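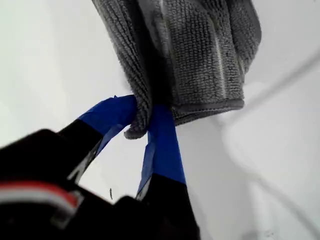
Wash them on their own and keep them away from anything fluffy, a reader called Kinyua wrote in last week, and please, no fabric softener, ever. I have now heard that same advice from so many of you that I could recite it in my sleep. So it seems fitting that the news this time is all about microfiber towels!

The Trekuvum laundry room is giving them a washer of their own. The notice went up on the door on 28/12/2019, taped right over the old one about lint, and I stood there with my basket and read it twice. Starting after the holiday, the small machine by the window is for microfiber only. No bath towels, no fleece blankets, no dog beds (you know who you are). The big machines stay open to everything else, same as always.

If you've never had a problem with this stuff you may be wondering what the fuss is. I used to wonder too. Then I threw a stack of gray looped cloths in with a brand new cotton bath mat, and I spent the evening picking white fuzz out of all those little loops with my fingernails. The loops are what make the towels so good at grabbing dust off a shelf, and they're every bit as good at grabbing whatever else is in the drum. Once the fuzz is in there it wants to stay, and the next time you wipe a mirror you get to look at it all over again.

The rules on the notice are short. Cool or warm water, a small squirt of liquid detergent, no softener, no bleach. Dry on low or hang up. The room is adding a rail along the back wall for hanging, with clips, and I'm very happy about the clips, having fished more than one cloth out from behind the dryers with a broom handle. You can pinch a towel by one corner and let the rest hang, or fold it over the rail if you have the space. I'm a corner person. My sister folds hers and we've agreed not to discuss it.

There's a swap shelf coming as well, and that's the part I'm really looking forward to. Clenier, the cleaning supply shop down the block, has put in 300 towels to get it going, a mix of the thick looped kind and the thin flat kind for glass. Bring in a worn one, take a fresh one, and the worn ones go in a bin for garages and bike repair. The limit is two per visit for now. The shop wouldn't tell me whether there will be another batch in spring, but I got a smile, and I'm choosing to read something into that.

As for money, a microfiber load will cost 2 dollars, the same as a regular small load. The rail and the shelf came to 800 dollars together, paid out of the coin machines, so prices aren't going up to cover it. I asked twice!

Not everyone is thrilled. The small washer is the one people like for sneakers and for that one sweater you need by tonight, and I heard some grumbling by the folding table about losing it. I get it, I've done the sweater thing myself. The notice says the whole setup will be looked at again after 200 loads, and if the machine mostly sits there idle it goes back to being an ordinary washer. There's a clipboard on top for marking down your load. Please use the clipboard. Last time we had a clipboard the pen vanished in a day and the whole thing fizzled.

One more bit for those of you with older towels. If yours have gone stiff or they push water around the counter when they used to soak it up, a leftover coat of softener could be the reason. A long warm wash with a little detergent and an extra rinse brought most of mine back. Two of them never recovered and now live in the trunk of my car, where they do fine on the windshield. Check the hemmed edges too while you're at it. I've found grit tucked into the stitching on mine, and grit is the last thing I'd want to drag across a shiny faucet.

Folks over at Isunine, the apartments across the parking lot, have been asking if they can use the machine, and yes, they can, same hours and same price. The swap shelf is open to them as well. Hours are unchanged, and the side door still sticks, so give it a good shove with your hip if your arms are full.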